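4.3 Recording the cloth set

Read section 4.2 first and make sure the Grudix logger is running. The steps below produce the demonstrations used for the Morwood grasp-point method. Trials recorded in any other way cannot be compared with the results in section 6.

1. Put the basket on the table, well inside the reach of the operator's arm.
2. Place one towel in the basket. Let part of it lie over the rim.
3. Hold the gripper with the fingers open and wait for the steady tone.
4. Close the fingers on a raised fold and hold still for 2 seconds.
5. Lift, carry the towel clear of the basket and lay it on the table.
6. Release, then press Save. Press Discard if the towel fell.

Note: Step 4 matters more than it looks. The logger takes its grasp label from the still period. If the hand is moving, the label is left blank and the trial is dropped at import. 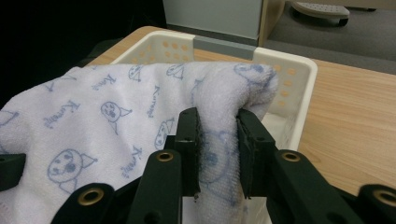 Grasp labels are stored as a point on the cloth and a closing direction. The method does not use the outline of the towel, which changes with every trial. It learns from the fold nearest the fingers and from how the cloth hangs beneath it. Printed towels should make up part of every set. When the fabric is pinched into a vertical fold, as with the blue animal faces here, a face can be stretched along the curve or partly hidden by a finger, and early versions of the model took such marks for edges. Plain towels alone will not show this fault.

Caution: Do not pinch the rim of the basket together with the cloth. The finger pads can tear.

7. Repeat steps 2 to 6 until you have 20 saved trials, then change the towel.
8. Stop after 100 saved trials and export the set to Guridbridge.

Each set needs at least 6 different towels. The export will be refused if there are fewer.

Questions about labels that look wrong after import should go to Keerthana Chowdary, with the trial number and the logger version.

Section last revised 9/1/18.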